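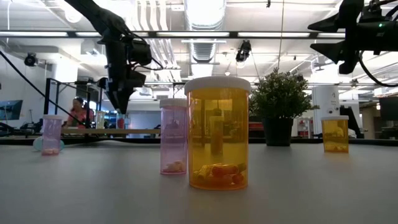
Oleksandra Onyshchenko says the lids are the only thing that matters on a weekly pill box, and that everything else is decoration. I have used the Prullden weekly organiser since August and I mostly agree with her.

It is a flat tray with a row of compartments, one for each day, split into morning and evening. The lids open with a thumb tab on the front edge. They are firm when new and ease off after a week or so. My mother has stiff fingers and could open the morning side without help, but the evening tabs are set further in and she used the handle of a teaspoon.

Filling it takes me ten minutes on a Friday night. The compartments have a curved floor, so a small tablet can be slid up the side with a fingertip. Larger capsules fit if you lay them flat. Anyone on more than three large ones at a time will want the deeper model, which I have not tried.

The day letters are printed, not raised. Two of mine have started to fade where my thumb rubs. The older Sanbridge box had them moulded in and I still think that was better. 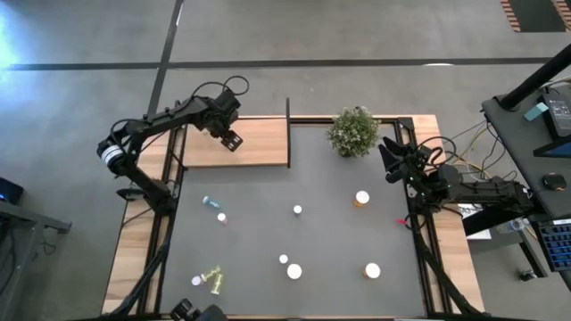

Diễm Mai wrote in after my first notes went up: mine went through the dishwasher by mistake and the evening lids no longer sit level, so please tell people to wash it by hand. The leaflet does say this, in very small type on the back.

The shop page shows 1,192 ratings and most of the complaints are about the tabs. I bought mine from Stelmakh, who swapped a tray with a split hinge in three days and did not ask for the old one back.

It does not lock, so it is no use in a house with small children. It also rattles in a bag. I put a folded tissue in the empty compartments when I travel - crude, but it works.
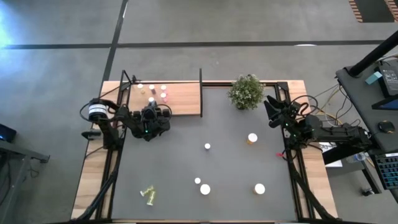 Work table with grey mat and raised wooden shelf.

I would buy it again for use at home. For travel I would look at the Deltutano, which comes apart into single days.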